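Hostulura Children's Room - progress report to the Stanciu Fund
16 May 2025
Prepared by Gheorghița Ghiță

Where we are

The reading bag project is in much better shape than when I last wrote in February, and I'm really happy to be able to say so. We planned for 400 bags by the end of the grant and 386 are finished, checked and on the shelf. The last few are waiting on strap fabric, which Prindo has promised for next week.

Each bag goes home with a family for a month. It holds a couple of books, a printed cloth to spread on the floor or a table, and a sheet of ideas for the grown-ups.

Cloths and straps

The animal cloths have been the big hit! We tried plain ones first and the children used them to wipe their hands. With the animals on them they get stories told over them, and one father told me his daughter won't start a book until the giraffe has been put to bed. We settled on an off-white background with the animals in bright colors, and navy blue for the straps.

The straps took longer than I expected. The first version was a single layer and it twisted when the bag was full - fine for picture books, hopeless for the big hardcovers. We now fold the fabric over before stitching, and it sits flatter on the shoulder. Sorting and matching happens at the round-edged table, with the books for the next bags lined up along the far side. 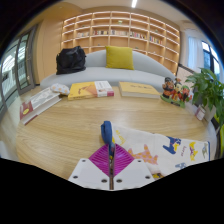 Books

Flurov gave us a good price on hardcovers and we bought 500 in all, so there is a reserve for the ones that come back chewed. Parents asked for a few thicker books that older brothers and sisters could read aloud, and we've started adding those.

Spending

We are on budget for fabric and under on books. Printing went over because we reran the idea sheet in larger type. I'd like to move the book savings across to cover it, if you agree.

Still to do

Finish the remaining bags once the strap fabric arrives.
Write washing instructions for the cloths (we've had questions).
Visit the 3 family centers that asked to borrow a set over the summer.

I'll send the receipts separately, along with the comments parents wrote in the loan book. Some of those are lovely and worth reading in full.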